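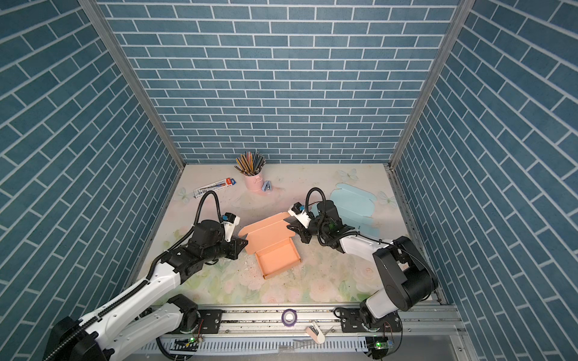
Indero Dual-Arm Packing Station
Product Safety Notice and Equipment Page

Model: Indero 2161
Manufacturer: Skirwood
Status: In service, subject to the notice on this page
Notice issued: 15th January

Overview

The Indero 2161 is a bench-top station for training and testing on light packing tasks, such as opening, filling and closing small cardboard mailer boxes. Two arms are mounted on a common aluminum rail, and each carries a parallel gripper with a small wrist camera. The station is supplied to colleges, research groups and packaging departments.

Customers who operate this model are asked to read the notice below before the station is next switched on.

Reason for This Notice

Skirwood has received a report of a gripper that did not release when the stop button was pressed. The event took place in November at the Stukley site. The left arm had closed on the lid of a mailer box, and the operator pressed stop after the box began to slide toward the other arm. Both arms halted as intended. The left gripper, however, remained closed and continued to apply force until main power was removed.

The operator had reached in to free the box and received a minor pinch injury to one finger. No medical treatment beyond first aid was required.

Cause

The inquiry was led by Osaze Aliyu, Product Safety Engineer. It found that the wrist cable loop on the affected unit had been clamped too close to the gripper body. Repeated bending at that point damaged the signal wire inside the cable sleeve. When the stop command was sent, the arm joints received it and the gripper did not.

The green light on the control board stayed on throughout. This light shows that the board has power. It does not confirm that the gripper is receiving commands, and the wording in the first edition of the operator manual was unclear on this point. The manual has been corrected.

Units Affected

Stations fitted with the Ezeani wrist cable, revision 2, are affected. Skirwood has identified 145 such stations. The revision number is printed on a tag at the base end of the cable. Stations with a later revision require no action, although the inspection below is still recommended.

Required Action

1. Remove main power before placing a hand near either gripper. The stop button alone is not sufficient.
2. Inspect the cable loop above each wrist. It must rise freely and must not be pulled flat at any position of the arm.
3. Look for cracks, flat spots or shiny wear on the cable sleeve. If any are found, take the station out of use.
4. Request a replacement cable set. It is supplied free of charge for all affected stations.
5. After fitting, run the release test in the service menu -- each arm must be tested separately.

The replacement cable should be inspected again after every 1000 hours of operation, and the result entered in the station log.

Loose Items in the Work Area

The inquiry also noted that loose items near the rail can catch on a moving cable. Tape rolls, tools and packing scraps should be cleared from the rail before an automatic cycle is started.

Ordering and Contact

Replacement cable sets may be requested through the Skirwood service desk. Please give the station serial number and the cable revision. Questions about this notice should be addressed to Katherine Castaño, Customer Safety Manager. Any further case of a gripper failing to release should be reported on the day it occurs, and the station should be left unpowered until a reply has been received.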